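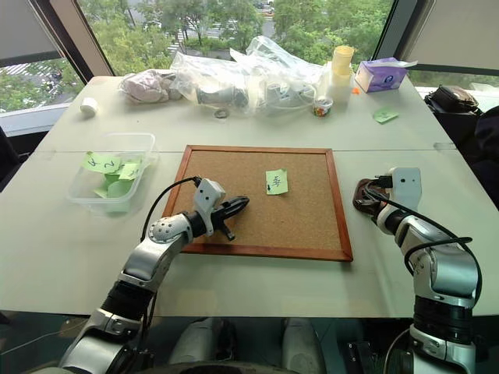
About us

Arard tests robot arms that other people have already decided are ready. We are a small shop, founded by Gebhard Hollenstein and Nyokabi Shemweta after both had spent too many years reading reports in which every run was a good run. Companies send us their controllers and their claims. We run the dull jobs over and over and write down what broke.

Our clients don't always enjoy this. A few have come back anyway.

What went wrong in July

People ask why a testing firm spends its time pinning paper to a cork board. The reason is a job we called Corby. Two arms, a box of sticky notes, a few push pins. One arm brings the note, the other one pins it. The vendor's paperwork said the force limit would stop the pinning arm the moment it met anything harder than cork.

It did stop, most of the time. On 12 runs out of 100 the gripper closed on the pin at a slant, the limit never tripped, and the arm kept pushing with the pin lying sideways under its fingers. One pin shot off the board and hit the safety glasses of the person standing at the table. She was fine. The log for that run said "task complete."

We don't think much of logs that say that. 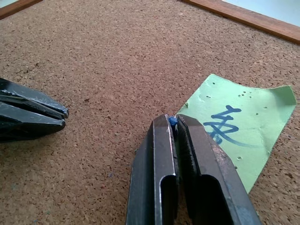
Why does a pin matter so much when the arm could do far worse?

Because a pin is small enough to be ignored. The software guards against a crushed hand or a dropped load, and those cases get tested to death. A sharp object gripped a few degrees off gets waved through as a grasp error, and grasp errors are filed under quality, where the safety people never look.

What we changed

Eye protection at the table is now required even at slow speed. After any pin pick, both arms hold still until the grip angle has been checked, and a failed check ends the run. We also stopped accepting a controller's own word for success. A person looks at the board and signs for it.

The vendor sent a patch called Foltik and told us the fault was closed. We have put it through 2,000 cycles and seen the slanted grip 5 times. That is a lot better than before, and it isn't closed. Gebhard would sign off on it for paper and tape. 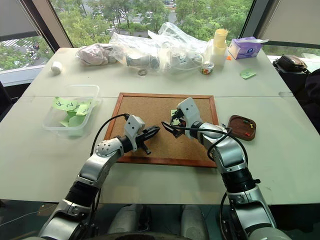
Nyokabi wouldn't sign off on it for anything with a point, and since she runs the safety side, her answer is the one that goes in the report. The same rule holds for every job we take. If the two of them disagree, the stricter finding stands and the client gets to read both.

Working with us

We don't certify products and we don't sell a badge for your website. You get the full run list, including the runs you'd like us to leave out. If you want the Corby report, ask for the version dated 30 January 2020. The earlier draft used the controller's success count, and we should have known better.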